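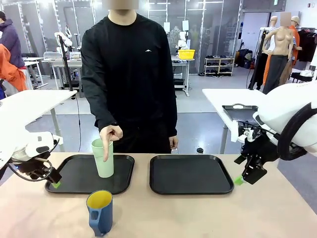
How far does a person in the Wastby estate have to walk to reach the nearest shop?
It depends on whether the cut-through behind Babalola Close is open, and for most of the estate the answer is 1000 metres if it is and a good deal more if it isn't.

September, late afternoon

Reran the walking distances for Wastby with the footpaths put in properly. The old run used the road centre lines only, so according to us every resident leaves home by car-shaped route, goes out to the distributor road, follows it round the outside of the estate and comes back in again like someone who has forgotten their keys. I drew that map. I would like it noted that I drew it in a hurry.

The new layer has the alleys, the path along the drainage ditch and the steps by the garages. It doesn't have the gap in the hedge at the north end, which everybody uses and which has no legal existence. Left it out of the base case and put it in a separate run called "hedge". Please don't rename it.

Plukico crashed twice on import. Same complaint as before, something about unconnected nodes. Cause was the ditch path, which had been drawn stopping 2 metres short of the road, so as far as the program was concerned people walked its whole length, looked at the pavement and went home. Snapped the ends together and it ran. Snapping tolerance is now 3 metres. Anything bigger starts joining up paths across garden walls, and we were telling households they could walk through next door's greenhouse.

Results, before I lose the bit of paper:

Base case, all paths open: most of the estate inside the 1000 metre line. The southern loop is outside it, as expected, and always will be unless somebody opens a shop.

Cut-through shut: the line shrinks back to the distributor road and everything west of Babalola Close drops out. Worse than I had guessed. One gate, and it has a bolt on it.

Hedge: small improvement at the north end. Cheap, if you ignore the nettles.

Straight-line circle, for comparison: the entire estate is in, plus part of a reservoir. This is the version in the developer's leaflet.

Parveen Bhuiyan walked the route from the southern loop at lunchtime with the pushchair and her youngest in it, and her notes are better than anything I've got out of the computer. Copying the main ones in:

The steps by the garages have a ramp beside them, but it is steep and it comes out behind a parked van. (May not always be a van. She suspects it is always a van.)

Ditch path is fine underfoot. No lighting from the bend onwards. She wouldn't use it after dark and doesn't see why we should assume anyone else would.

Cut-through has barriers at both ends, the staggered sort meant to stop motorbikes. Pushchair goes through if you lift the back wheels. A mobility scooter wouldn't.

Crossing at the distributor road: pressed the button, waited, watched the lights change for the cars and back again, waited some more. A man next to her gave up and ran for it. She says he does that every day, or looked as if he did.

So there is a fourth run to do, with steps and barriers taken out, for people on wheels. And a fifth after dark, without the ditch. I have a feeling the fifth one will look very like my original map, in which case I'll claim I was ahead of the field.

Crossing delay isn't in the model at all. Distance only. Could add it as extra metres at walking pace, which is a fudge, but it's an honest fudge if it goes in the notes. Need somebody to stand there with a watch at 9 in the morning and again at school closing time. I'm aware of who that is likely to be.

Sketholm want the same job done for their side of the bypass. They sent the path data as a scanned drawing with the north arrow pointing down. Replied asking for the original file, and got the same drawing back, rotated.

Still to do:
Check who owns the gate, and who has the key to the bolt.
Ask whether the ditch path is adopted. The highways list says yes, the parks list says it belongs to highways, so that looks promising until you try to report a pothole.
Steps-free run.
After-dark run.
Move the old map out of the shared folder before it gets into a slide again.

Files are under wastby, paths, new. The one called "final" is not the latest.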